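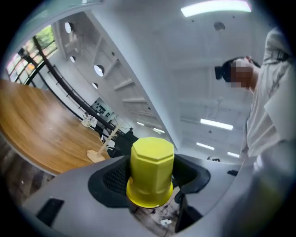

Mug tree task – how many demos before you train?

mornwood_kel
We're collecting handheld gripper demos for a cup-on-peg policy. Wooden mug tree on a table, plastic cups in a couple of colours, two grippers, one operator at a time. So far we have 334 episodes from 4 operators. I'd planned to stop there and train on Monday. Anyone been through this with a similar setup?

fiketti
Depends what varies. If the tree sits in the same spot every time, 334 is plenty and also useless. Ours learned the table, so when we shifted the tree a hand's width the policy put the cup where the peg used to be.

mornwood_kel
Tree gets moved and rotated between episodes. Cup start position too. Table stays put.

julura_dev
I'd disagree with fiketti on "useless". A narrow set is a good first check that your tracking and gripper widths line up. Train on it, see it work in the one spot, then widen out. We lost 11 days at Salgado to a timestamp offset we would have caught with a small fixed set.

fiketti
Fair enough for a sanity check. I wouldn't count those episodes toward the real set, though.

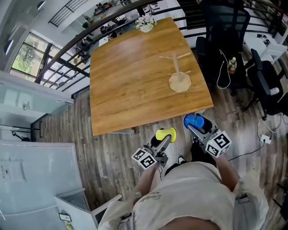 salgado_bench
Do you keep the episodes where the operator misses the peg and tries again?

mornwood_kel
We keep them if the retry ends with the cup on the peg, and tag them so they can be left out later.

julura_dev
Same practice as ours, except we trim the long pauses. Operators stop to think and the policy learns to stop as well.

fiketti
I'd bin the retries. Almost all of ours had the operator backing off at odd angles, and the arm couldn't reach half of them. A clean recovery recorded on purpose is worth more.

salgado_bench
We tried both and the version with retries did better on new cup colours. Only 14 test runs each, so take it with a grain of salt.

mornwood_kel
OK. I'll train with and without the tagged ones and post the results for both. Still undecided on trimming the pauses.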